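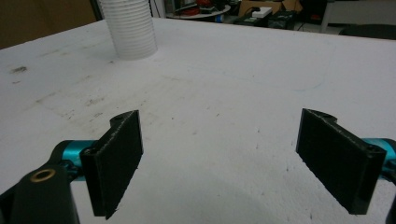

Arkasach is moving into a real shop in Jandton, and the lime pickle is coming with us

Thursday, November 4, 2021
By Anjana Majumder

JANDTON. Okay, I've been told a press release is supposed to sound like it was written by somebody in a suit, but I make pickle for a living and I'm too excited to do it that way. So: Arkasach, the small pickle and chutney company I started in my mother's kitchen, is opening its first shop! We have the keys to the old Dissanayake shoe store on Mill Street, the one with the green tiles by the door, and we open the Saturday before Thanksgiving at nine in the morning.

If you've never met us, we make Indian and Sri Lankan pickles, chutneys and sambols in small batches. You've maybe seen our folding table at the farmers market, between the honey people and the man with the very large cabbages. Last year we sold 2287 jars off that table (I know the number because I write every one of them in a school notebook, and my hand hurt by December). We ran out of the eggplant moju four weekends in a row. People were leaving me notes asking me to set one aside, and one lady left a note asking me to set aside hers and also her neighbor's, in case the neighbor forgot.

The shop means a few things. We can stay open all week in the winter, when the market shuts down and I get emails in capital letters. We can put out tasting spoons. And we finally have a proper kitchen in the back with a stove that has six burners, all of which work at the same time. I have never had that before and I keep going in there to turn them on.

My business partner is Selvaraj Munasinghe, who I met when we were both buying limes from the same wholesaler and we both wanted the last case. He got the limes. I got his recipe for seeni sambol, eventually, and it's now our second best seller. I asked Selva for a quote for this release and he sent me the following by text message: "The onions take 90 minutes and she always wants to take them off early. Please print that." So I've printed it. He's right about the onions, but I'd like it on record that I have only done it twice.

We'll have fourteen kinds on the shelf for opening day. Most of them are the regulars from the market: sweet lime, hot lime, green mango, carrot and mustard seed, date and tamarind, the moju, the seeni sambol, and so on. Three are new. There's a cranberry chutney with ginger and black pepper that goes so well with turkey I made my brother's family eat it in August. There's a pineapple one with dried chili. And then there's Toltach.

Toltach is the name of our new line, and it's also the word my grandfather used to yell when he bit into something much hotter than he was ready for. I don't think it's a word in any language, we just all say it. The first Toltach jar is a garlic and bird's eye chili pickle in mustard oil, and it's hot! Please start with a small spoon. I've put a little red flame on the label and Selva thinks there should be more than one flame. A second, milder one made with roasted tomato should be ready in February if the test batches keep going the way they've been going.

Opening morning we're giving a small jar of the sweet lime to the first 70 people in the door, one per family please. There will be hot tea, and Selva's wife is making fish cutlets and a tray of lentil patties for anyone who doesn't eat fish. Kids are very welcome (there's a plain mango chutney that my niece eats with a spoon like pudding). Parking on Mill Street is free on Saturdays, and the lot behind the bank usually has space before ten.

A few practical bits for anybody writing this up. Jars start at six dollars and the big ones are eleven. Bring back a clean empty jar with its lid and we take fifty cents off the next one, same as at the market. Hours will be ten to six Tuesday through Saturday once we're past opening day, and closed Sunday and Monday so we can cook. We'll still do the market when it starts up again in the spring, same table, same spot. Mail orders are paused until we've unpacked, and if you ordered in October, yours went out already.

I'm happy to talk to newspapers, radio, food blogs, school papers, anyone. I can set up a tasting any afternoon next week, and if you'd like to watch a batch being made, come early and wear something you don't love, since turmeric doesn't come out. Selva will also talk to you, mostly about onions.

We're also hiring one part-time person for the counter, fifteen hours a week to start. You don't need to know a thing about pickle. Stop by and knock, the front window still has paper on it but we're almost always in the back.

Press contact: Anjana Majumder, Arkasach, 62 Mill Street, Jandton | © 2021 Arkasach. All rights reserved. | Back to top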